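El robot que aprendió a hacer la compra de errores

Tiempo de lectura: 3 minutos

04/12/2023

Hay quien pasa noviembre preparando las fiestas y hay quien lo pasa viendo cómo un brazo robótico persigue una rebanada de pan por una cocina que no existe. El equipo de Flostent pertenece al segundo grupo y acaba de publicar los resultados de Jarneo, un método de entrenamiento cuya idea central cualquier padre reconocerá: dejar que el aprendiz se equivoque, anotar en qué y hacérselo repetir hasta el aburrimiento.

El planteamiento habitual en este campo consiste en enseñarle al robot muchas demostraciones impecables. Funciona bien mientras la realidad sea igual de impecable. Si la puerta del horno queda un palmo más abierta de lo previsto, el brazo suele reaccionar como un turista ante una rotonda de cinco carriles. Jarneo le da la vuelta al reparto: parte de solo 60 demostraciones correctas y dedica el resto del entrenamiento a los fallos que el propio sistema va cometiendo en simulación, que fueron 2445 al cierre del estudio. Los autores los llaman «episodios de recuperación». En cualquier otra oficina se llamarían de otra manera.

Cada fallo se rebobina hasta el último momento en que todavía tenía arreglo. Desde ahí el programa genera variantes, con otra inclinación de la pinza o con el objeto un poco desplazado, y se queda con las que salen bien. El cálculo completo ocupó 24 horas en un servidor cedido por Andrade, que a cambio figura en los agradecimientos con un cuerpo de letra bastante generoso.
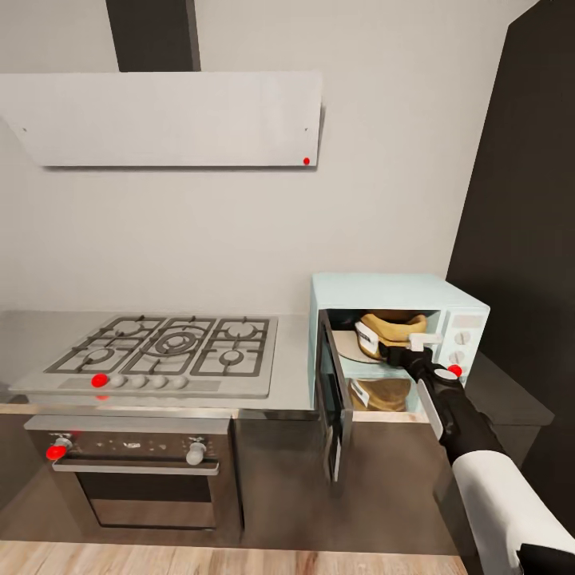 La prueba final se hizo en Clatine, el entorno de cocinas simuladas que el grupo mantiene desde hace años y que tiene, según su propia documentación, «física razonable». La tarea era meter la pinza en un horno de sobremesa y sacar comida de la bandeja superior sin llevarse por delante la puerta ni el plato. Suena modesto. También suena modesto doblar una sábana bajera y ahí seguimos.

En 600 intentos, el sistema entrenado con Jarneo superó al entrenado solo con demostraciones en todas las configuraciones probadas. La mayor diferencia apareció con la puerta en ángulos que ninguno de los dos había visto antes. Donde el sistema clásico insistía en empujar, el nuevo retrocedía y volvía a entrar por otro lado, comportamiento que el artículo describe con evidente orgullo y que muchos humanos aún tienen pendiente.

La letra pequeña existe. Todo el trabajo es simulado, el pan no se desmiga y nadie se quema. El método sufre además con los objetos blandos, que en el simulador se comportan como si fueran de una pieza, y los autores reconocen que el salto a una cocina real «queda fuera del alcance de este trabajo», fórmula que en la literatura científica significa el año que viene, con suerte. El código se publicará cuando terminen de limpiarlo.

Comentarios (3)

migasypixeles
¿Y las tostadas quemadas cuentan como episodio de recuperación? Pregunto por mi historial.

tornillo_flojo
Lo de rebobinar hasta el último punto salvable no es tan nuevo, pero usarlo con tan pocas demostraciones sí me parece interesante. Falta ver la comparación con el mismo presupuesto de cálculo.

Lola_BCN
Cuando limpie él el horno, me avisan.

Contacto: redacción | © 2023 Todos los derechos reservados | Volver arriba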